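Join the Okoth Working Group on Good Practice for Shared Robot Workspaces
Call for participants, posted July 1, 2020 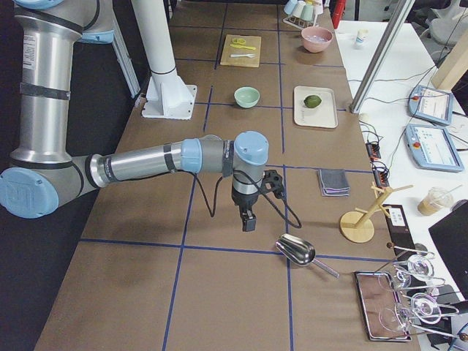
We are looking for people who work next to robot arms and have opinions about how it should be done. Grendia is putting together a working group to write a plain, usable set of rules for labs and small shops where people and arms share a table, and we would love to have you in it.

The group is called Okoth, after the building in Grukville where the first meetings took place. It started as a reading circle for safety standards. We kept finding the same gap: the big standards tell you how to assess a risk and how a stop function has to behave, and then you go back to your bench and still have to decide who picks up the pendant, where the cups and bowls go before a run, and whether the cables can stay where they are for one more day. Those small decisions fill most of a working day, and every lab makes them differently.

Last winter we asked labs to send us their house rules. We got 2,377 separate rules back, everything from one-line notes taped to a door to full manuals. After taking out the duplicates we had 1,657 left, and reading them was a joy. Some contradict each other completely! One lab insists that the operator must never hold an object while the arm is powered; another has a careful procedure for doing exactly that at reduced speed. We want to sort through these with people who have tried them.

What the group will work on

Emergency stops and pendants: where they live, who holds them, how a handover is done and spoken aloud.
Table layout: marking out cells with tape, what may stand inside the arm's reach, how to reset between runs.
Glass, metal and other awkward objects: grip limits, inspection, what to do after a drop.
Cables, power strips, food and drink: the dull chapter, and the one we get the most mail about.
Logging near misses in a way that people will really do.

Who we would like to hear from

Operators, technicians, students, lab managers, safety officers, and anyone who resets the table forty times a day. You don't need a degree or a title. You do need at least 2 months of hands-on time near a working arm, of any make or size. If your experience is with mobile robots or fenced industrial cells, write to us anyway — we have room for a few people who see things from the outside.

What taking part involves

We have 40 places. The group meets online every other week from August, for an hour and a half, with reading in between (short, we promise). Each member takes one rule at a time, tries it out at their own bench, and reports back on how it went. Bad reports are as welcome as good ones. Please get your supervisor's approval before trying anything, and keep your site's existing safety rules in force throughout.

There will be one in-person workshop at our Vurnirham site, if travel allows. Travel and lodging are covered. Members are paid a small fee per meeting and are named as authors of the finished guide unless they ask not to be. The guide will be free to download and copy.

How to apply

Send us a page or less. Tell us what you work with, what a normal day at your table looks like, and one rule you would keep and one you would throw out. Photos of your setup are welcome if your employer agrees. No résumé needed. Apply through the contact form on the Grendia site and put "Okoth" in the subject line. We read applications as they come in and will reply to everyone before the first meeting.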